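Rollcombe workshop, notebook, Thursday, late afternoon

Still stuck on reel two of the Predby film. I'd hoped to have the whole thing graded by now, but the marsh sequence keeps sending me back. It's the bit where the girl loses her father's sledge in the fog and has to follow the geese home, and whoever printed our copy went very green in the shadows. Every time I pull the green out, the snow goes pink. I've settled on a halfway house for today: green down a touch, snow left alone, faces looking a bit tired. They're meant to be tired, mind you – they've been walking for most of the picture by then.

I watched it straight through at lunch with the sound off, which I do recommend. It holds up much better than I remembered! The middle drags (three separate scenes of people mending the same boat), but the geese are wonderful and the little lad who plays the brother never once looks at the lens. I can see why the village halls kept asking for it back.

Scratches: 22 bad ones logged on reel two, all running, nearly all in the second half. I've let the Givero software have a go at the first few and it did a decent job on the sky, then ate a goose. Literally a whole wing gone between one frame and the next. I've turned the strength down to 2 and will do anything with birds in it by hand. Slow going, but there we are.

Sound is another story. The optical track has a hum under all the dialogue and a thump at the join where somebody took out a few frames years ago. I tried filling the gap from Won's copy, the one with the faded titles, and it nearly matches. Nearly. Her copy runs a hair sharper, so the harmonium lurches up as you cross over. Need to slow it down before I try again.
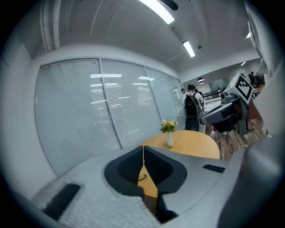 Hae-won Tak has read the above and thinks I should leave the green alone altogether, as the other surviving print has it too and it may well be how the marsh was meant to look. Annoying, but a fair point. I'll put up both versions side by side on the big screen before I touch anything else.

To do: reel three to be cleaned, 800 feet of leader to order, goose wing to put back.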